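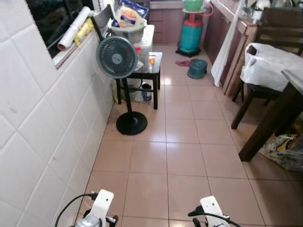
Figure 4. Kitchen with tiled floor, pedestal fan and gas cylinder; a green bowl rests on top of the cylinder.

Chornovol and Saavedra treat any object kept off its shelf as "displaced", and on that basis score kitchens for disorder. We doubt the measure travels well. Under their scheme the rubber gloves on the sill in Figure 4 would be an error, as would the bowl, yet both are within reach of someone working there. Ranjbar's reply, that residents can be asked, assumes they remember why a thing sits where it does. In our June interviews they mostly could not.
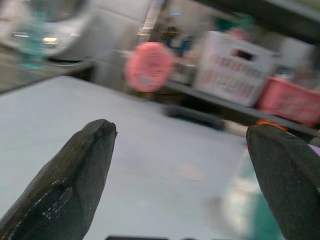
The Durnness coding sheet fares little better. It has 2 categories for horizontal surfaces, "working" and "storage", and our coders disagreed most over small tables, which may be either depending on the hour. Grewal proposes a third category, "mixed". We tried it and found that it absorbed nearly every difficult case, so the improved agreement he reports may mean very little.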